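**Pre-session check, kitchen cell, remote-control demonstrations**
Site: Alach. Date: 29 September 2021

- [x] Emergency stop tested from the operator's seat
- [x] Arm speed limited to 200 mm/s
- [x] Strap secure above the joint. *Comment: buckle to be felt by hand before each session.*
- [ ] Cable slack on the post. *Comment: repeat at full reach; the result was not recorded.*

Cable and strap are checked again after every 15 demonstrations. 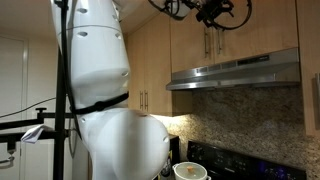 *Elżbieta Kubiak*

The task is lifting the lid by its knob and putting it back on the white pot. Hob stays off throughout.

- [x] Tightening knob on upper bar hand-tight
- [ ] Clearance to range hood. *Comment: measure before run 2.*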